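Against the matching set

Every spring the catalogs tell me my home should "come together." The Skundby people want me to buy the table, the four chairs, the sideboard and the lamp, all in one shade of oatmeal. I don't buy it, in either sense.

Who asked for this? My grandmother had 19 plates from five different services, and dinner got eaten. A set is mostly a way of selling you the sixth thing when you needed one. Break a Lullstead bowl two years on and the color is gone from the range - so now you "need" a new set.

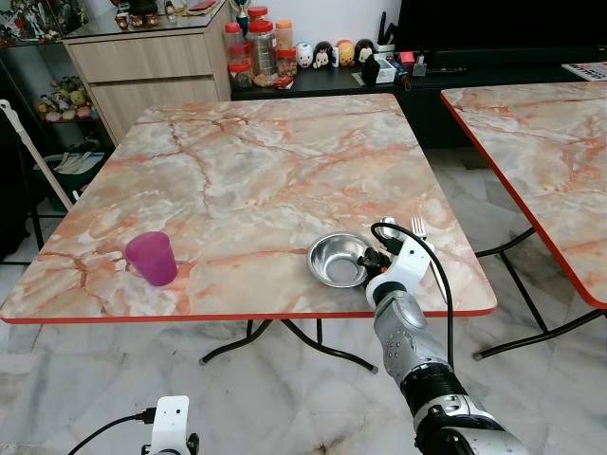
Masaru Kawaguchi, who edits this page, says I'm being unfair and that some people find matching things restful. Maybe. I would like to see how restful they find the bill, which for the full Skundby dining room came to 222 dollars a month when I asked. I kept my old chairs. Two of them wobble, and I still haven't bought the glue.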